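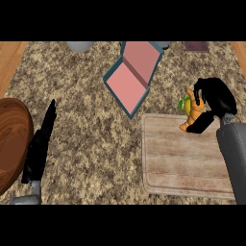
Simulation view, counter task: right gripper with the croissant, left gripper free.

Home > Support > Tickets > Planning and purchasing
Print | E-mail this page
Reading time: 2 minutes

Subject: Which gripper fingers to order for two-arm cell
Opened by: Senyo Sulemana, Demow
Handled by: Audrey-Anne Charbonneau, Kiani support
Status: waiting for customer

Senyo Sulemana, 5 Aug 2018
Hello. We plan to buy one two-arm cell for our bakery packing trial and I must send the budget to my manager. Before we pay for hardware we run the task in Skumard. The croissant is held in the right gripper over the cutting board, and the pink box with two compartments is the place where it should go. My question is about the fingers. Your quote from May has the standard black ones, but Brulis offers a soft set for 225 euros per gripper. Do we need it for both arms?

Audrey-Anne Charbonneau
Thank you for the picture. Which grip force did you set, and does the left arm handle pastry also?

Senyo Sulemana
The force is at 7 newtons. The left arm will only move the box and sometimes the lemons, so no pastry. I tried also 4 newtons and in three runs the croissant slipped. I do not know if I can trust this - the simulated croissant does not break, it is a stiff body.

Audrey-Anne Charbonneau
You are right to doubt it. Our model has no crumbs and no crushing, so please do not use it for choosing the force. It is good for checking reach and the layout of the counter. I would put one soft set in the budget, for the right arm, and keep the standard fingers on the left. Please add 100 euros for the adapter plate, it was missing in the May quote and I am sorry for this.

Senyo Sulemana
Then I write 325 euros extra in total. Can the second set be ordered later at the same price?

Audrey-Anne Charbonneau
I have asked Brulis. Please send me your delivery address in the meantime, I need it for the new quote.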